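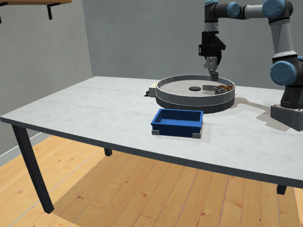 What is a council election?

A council is a group of people who make decisions for a town or a district. They decide things like how often the bins are emptied, which playgrounds get new swings and whether a library stays open on Saturday. The people on the council are called councillors. They are chosen by the people who live there, in an election.

We are going to follow an election in a town called Jollar. Jollar is split into areas called wards. Each ward chooses its own councillors, so people living near the river vote for someone to speak up for the river end of town, and people on the hill vote for someone else. The ward we will look at is called Tusteck. It has one seat to fill, which means one person can win.

Who can stand?

A person who wants to be elected is called a candidate. When you become a candidate, people say you are "standing" for election. In some countries they say "running".

To stand for a council in England you have to be at least 18. You also need a link with the area, such as living or working there. Then there is a form to fill in, called a nomination paper. Two voters from the area have to sign it. They are called the proposer and the seconder. Signing does not mean they must vote for that candidate. Their own vote is still secret.

Some candidates belong to a political party. A party is a group of people who agree about a lot of things and work together. A candidate who does not belong to a party can stand as an independent.

Finding out about the candidates

The weeks before an election are called the campaign. Candidates try to meet as many people as they can. They knock on doors, put leaflets through letterboxes and answer questions at meetings. Knocking on doors to talk to voters is called canvassing.

In Tusteck there are three candidates. One wants a safer crossing outside the school on Issa Road. One wants cheaper buses. The third wants to stop houses being built on the Vornetus playing field. Voters can agree with more than one of them, and that can make choosing hard.

There are rules about money too. A candidate can only spend up to a certain amount on the campaign, and has to write down what it was spent on. Giving someone money or a present to get their vote is against the law.

Voting day

Voting happens at a polling station. It might be in a school, a church hall or a community centre. Polling stations open at 7 in the morning and close at 10 at night, so people can vote before or after work.

When you go in, the staff check your name on a list called the electoral register. They ask to see photo identification, such as a passport. Then they give you a ballot paper with the names of the candidates printed on it.

You take the paper to a booth, where other people cannot see what you write. In Tusteck you put one cross next to one name. Then you fold the paper and put it in the ballot box.

Some people vote by post. Others ask a person they trust to vote for them. The second way is called a proxy vote.

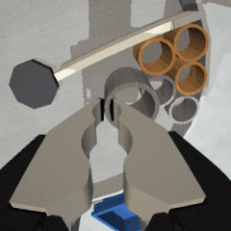
Can children vote in a council election?

Children cannot vote in council elections in England. They can still write to a councillor, and a councillor is there to help everyone in the ward, whatever their age.

The count

After the polling station closes, the ballot boxes are sealed and taken to the place where the votes will be counted. Staff open the boxes and sort the papers into piles, one for each candidate. Candidates are allowed to watch, but they must not touch the papers.

A paper that does not show a clear choice cannot be counted for anybody. It is called a rejected ballot paper, or a spoilt one.

These are the results in Tusteck:

Safer crossing candidate: 1,450 votes
Cheaper buses candidate: 1,360 votes
Playing field candidate: 132 votes

The candidate with the most votes wins, so the safer crossing candidate becomes the new councillor. This way of choosing is called first past the post. If the result is very close, a candidate can ask for the votes to be counted again. That is a recount.

What does the winner do next?

A new councillor signs a promise to do the job properly. After that there are meetings to go to, letters to answer and a lot of reports to read. Winning does not mean the crossing will be built straight away. The other councillors have to be persuaded, and there has to be enough money to pay for it.

Councillors usually serve for four years. When that time is over they can stand again, and the voters of Tusteck will choose once more.

Words to know

Ballot paper: the paper you mark to show your choice
Candidate: a person who wants to be elected
Canvassing: talking to voters to ask for their support
Independent: a candidate who is not in a party
Ward: one of the areas a town is divided into for elections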